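Search this site... Go

5 min read

Where the Rainwater Goes: Storm Drains in Putham
Student project report, Dae-han Kang

Why I picked it

Our street floods. Not badly, but every fall there is a puddle by the bus stop that covers the curb and people walk in the road to get past it. Wanted to know if the drains were too small or just blocked. Also I had a bike and could get to most of the east side after class.

Method

Walked or rode every street between the school and the rail line. 109 drains on my list by the end. For each one I wrote down street, which side, and how much of the grate was covered: clear, partly, mostly. Started in September, before most of the leaves came down. Second visit to each one in the rain where I could manage it. Did not manage it for all of them.

Typed the notes up at a table indoors afterwards, some of the pencil had run and a few street names are guesses. 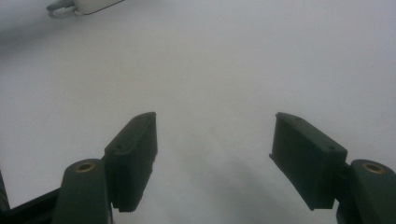
Results

First visit, 30 drains were mostly covered. Nearly all of those were on streets with big maples, which I expected. Did not expect the gravel. Two alleys behind the shops have loose gravel and it washes straight down to the lowest drain and sits there. Raking leaves wont fix that.

The bus stop drain was clear both times. So my first idea was wrong. The road dips on the far side and the water just never reaches the grate.

We use cookies to improve your experience. Accept / Manage settings

Total area I covered comes out at around 3230 feet end to end along the main road, plus side streets, which I did not measure properly. Should have done this with a map at the start and not at the end.
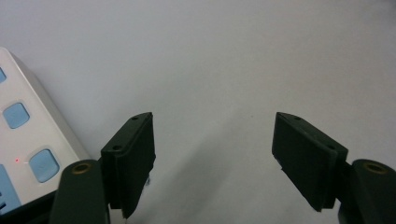
The rain visits are the weak part. Light rain and heavy rain are not the same thing and I put them in one column. A drain that looks fine in drizzle could back up in a storm and my table would still say fine. Anyone repeating this should write down the rainfall for teh day, the school weather station has it.

What I would do next

Go back to 6 of the worst ones after the street sweeper has been and see how long they stay clear. Ask the town who decides the sweeping route. I emailed once, no answer yet. And get somebody to look at the dip by the bus stop, a level and a long string would probably be enough to show it.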